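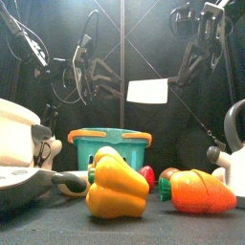
Operators who tried the draft in February reported that the old rules told them how to stop an arm, but never who is allowed to start it again. Gekdale has now answered this remark with a written guide. The guide is called the Sorkero Practice Guide for Shared Tabletop Cells, and it can be requested free of charge from this month.

The guide was prepared by Gekdale together with Merkance, which builds grippers and end tools, and Tsuchiya, which runs training rooms for robot operators. It applies to workplaces where two or more small arms reach over the same table and where people come close to the table many times in one shift, to set out objects or take them away. Such workplaces are found today in test laboratories, in schools and in companies that teach arms to handle household goods, such as baskets, pans and play food.

Many of these teams follow the general safety rules for industrial robots. Those rules stay valid and the guide does not replace them. But they were written mainly for larger machines behind fences, and a small team often does not know how to use them at a table one person can reach across. The result is that each room makes its own habits, and a person who moves from one room to another must learn them again.

The draft was tested in 11 rooms during the winter. In this period the operators filled in 1139 shift sheets, on which they noted each stop, each restart and each change of tool. Nearly all of the sheets could be used. The partners read them together and changed the text in many places, mostly in the chapters about restart and about cables.

The main points of the guide are the following.

Restart. After any stop, the arms may be started only by the person who holds the restart card for the table. There is one card for each table. If the card holder leaves the room, the card is handed over and the time is written on the sheet.

Shared space. Before a shift, the team agrees on which arm has priority over the middle of the table. An arm without priority waits at its own side at a height which is written in the cell plan. The software limit and the written plan must show the same value.

Flat and long tools. When a gripper holds a blade, a plate or another tool that is wider than the gripper itself, the reach of the arm is measured again from the far end of the tool. The speed is reduced until this is done. Tools with a sharp edge are not used while a hand is over the table.

Cables. Every cable is followed by hand from the wrist to the base before the first movement of the day, with power off. A loop is allowed if it can't catch on a neighboring arm in any position of the cell plan.

Objects. Light toy objects are recommended for the first trials of a new task. Glass and filled containers come only after the task has passed its trial sheet.

The chapter on objects caused the longest discussion. Some rooms wanted a fixed list of allowed items, others wanted no list at all. The final text gives limits for weight and for hardness and leaves the choice to the room - the limits are in annex 2, together with an empty form for own items.

Tsuchiya will offer a short course on the guide. It takes one morning and is done at a real table, in groups of two operators and one trainer. Persons who already supervise a cell can take only the second part, on restart and handover. Merkance will add the tool measuring page of the guide to the papers delivered with its new grippers.

Gekdale asks all users to send back their comments on the form at the end of the guide. Comments received before October will be considered for the next edition. A version for mobile arms is not planned at the moment.

The guide, the shift sheet and the cell plan form are available in English from the Gekdale press and information desk. Printed copies are sent on request, the receiver pays the postage.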